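Tukard Household and Bench Chores Collection: Data Card

Release notes current as of 23rd July

Summary

The Tukard collection is a set of short manipulation recordings made to support a practical question: which ordinary chores can a machine now complete to a standard that a householder or shift supervisor would accept? It contains 944 episodes, recorded with hand-held gripper tools and grouped into 8 chore families. The collection is maintained by the Horolance programme and is distributed for research and evaluation.

The maintainers take no position on when general-purpose household robots will be available. Results obtained on this collection should be read as evidence about the listed chores under the listed conditions.

Composition

The chore families are: opening and closing containers; moving filled containers; wiping surfaces; folding cloth; sorting cutlery; loading a dish rack; bagging small hardware; and returning tools to a shadow board. The first six were recorded in domestic interiors at the Lisberg site. The last two were recorded on a light assembly bench at the Karamanlidis workshop.

Of the 944 episodes, 517 belong to the two container families. This imbalance is deliberate. Kitchens, laundries and workshops all depend on tubs, jars and canisters, and a system that cannot handle them reliably will be of limited use in any of the three settings. Users training a single policy across all families should consider reweighting, as an unweighted sample will favour container work heavily.

A further 200 episodes are held back for evaluation. They are not counted in the total above and are not available for download.

Filled containers

The moving filled containers family deserves separate comment. Grasping a rigid tub is a modest achievement by current standards. Keeping it level when the contents reach nearly to the rim is harder, and most of the failures observed in baseline testing occurred during transport or at set-down, after a sound initial grasp.

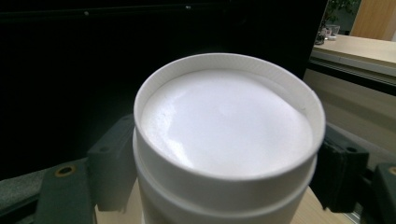 Grip force is a second source of difficulty. Thin plastic walls flex under a firm hold, and a policy tuned on glass or metal vessels tends to squeeze too hard. A policy tuned to be gentle may allow the vessel to rotate between the fingers when the arm changes direction. Operators were instructed to approach from opposite sides, to pause before lifting and to lower the container until it was fully supported before releasing. Episodes in which these instructions were not followed have been retained and are labelled accordingly.

Contents are recorded in the metadata under three headings only: powder, liquid or paste, and solid items. The collection does not record product names, density or viscosity. Researchers who require those properties will need to take their own measurements.

Labels

Each episode carries a chore family, a one-sentence instruction, an outcome (complete, partial or failed) and, where relevant, a spill flag. Outcome labels were assigned by two reviewers working independently. Disagreements were settled by a third reviewer, whose decision is final and is marked in the metadata. A spill of any size sets the flag, including a dusting of powder on the surrounding surface.

Findings to date

Baseline policies perform acceptably on closing containers and on returning tools to the shadow board. Performance on cutlery is uneven and depends strongly on glare. Cloth folding remains well short of a usable standard. For filled containers, the baselines are adequate when the fill level is low and deteriorate sharply as it rises. The maintainers do not consider any baseline suitable for unsupervised use in a home.

Known limitations

Lighting at the Lisberg site is mostly daylight from one side. Work surfaces are predominantly light in colour, and performance on dark benchtops has not been assessed. No episodes include children, pets or other moving obstacles. The recordings do not include force readings, so grip force must be inferred from motion and from visible deformation.

Permitted use

The collection may be used for research, teaching and internal product evaluation. It must not be cited as certification that a device is safe for domestic or industrial operation. Redistribution of modified copies is permitted provided the changes are listed and the Tukard name is not applied to the modified version.

Maintenance

Label corrections are accepted throughout the year and are applied in a single revision each October. Reports should state the episode number, the field concerned and the proposed value.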